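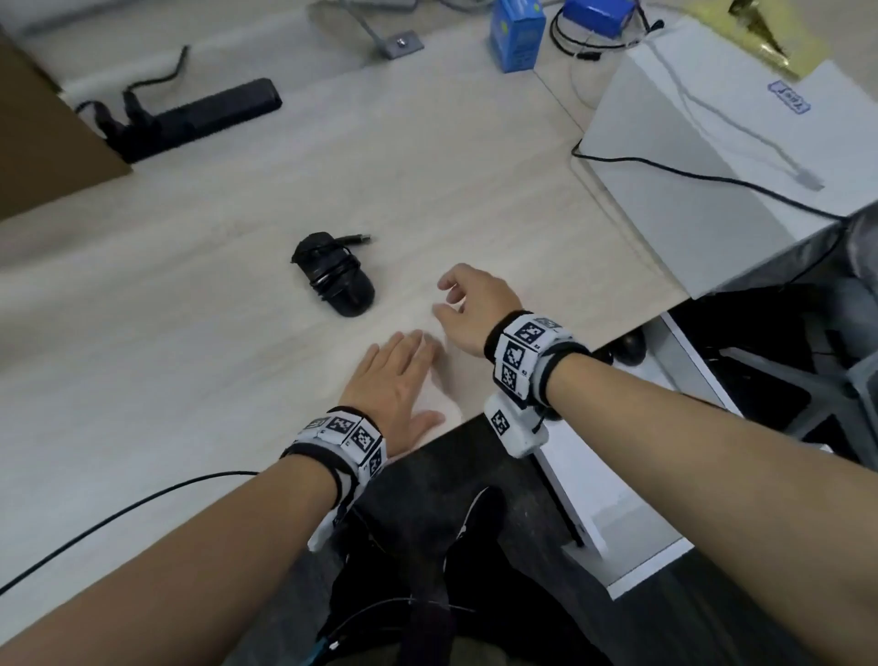

# Scoring a desk-clearing chore for automation

Tanveer Farooqui, Helenley workshop notes, 23 October 2019

This procedure rates one chore, putting corded computer mice into a desk drawer, against what a manipulator can do today. You need a desk with a drawer, a few corded mice, and a person to do the job by hand first. The human run is the baseline. Without it the machine's score means nothing.

## 1. Split the chore into steps

Write each step as a verb and an object. For this chore:

1. Wind the cord around the mouse.
2. Locate the drawer and open it.
3. Grasp the mouse, cord included.
4. Place it in the drawer.
5. Close the drawer.

Do not merge steps 1 and 3. They fail for different reasons.

## 2. Record the baseline

Run the chore by hand 40 times. Log wrist position and orientation for both hands. If you track with printed markers, put them on more than one face of the wristband, or you will lose the pose when the forearm rolls. Let the operator use the free hand however they like, including resting it on the desk.
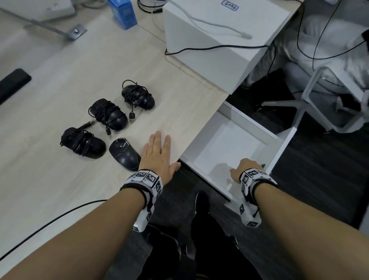 **Category: Drawer and cord handling**

A wound cord changes the shape of the object. Two mice of the same model can need different grasps, and a plug hanging free can catch on the drawer edge. Include at least one mouse with no cord wrapped around it in every layout, so that you can separate grasp failures from cord failures.

Opening the drawer is the easier half. It moves along one axis, and a compliant controller will tolerate a small error in the pull direction. Set the force limit before the first pull and leave it alone for the whole series.

## 3. Score the machine

Use the Endden scale, 0 to 5, for each step:

- **0**: not attempted, or unsafe
- **1**: fails in most trials
- **2**: succeeds only with fixed object positions
- **3**: succeeds with positions varied
- **4**: as 3, with objects it has not handled before
- **5**: matches the human baseline in time and success

Enter the lowest step score as the chore score. Do not average.

## 4. Read the result

In our July series on the Plustard arm we logged 691 trials. Opening and closing the drawer scored 4. Grasp and place scored 3. Winding the cord scored 1, so the chore scored 1. Pre-winding the cords by hand raises the figure to 3, but then report it as a partial chore and say who did the winding.

The Le Roux gripper has not been tested on step 1. Its fingertips are wider, and the trial sheet will need a new column for dropped plugs.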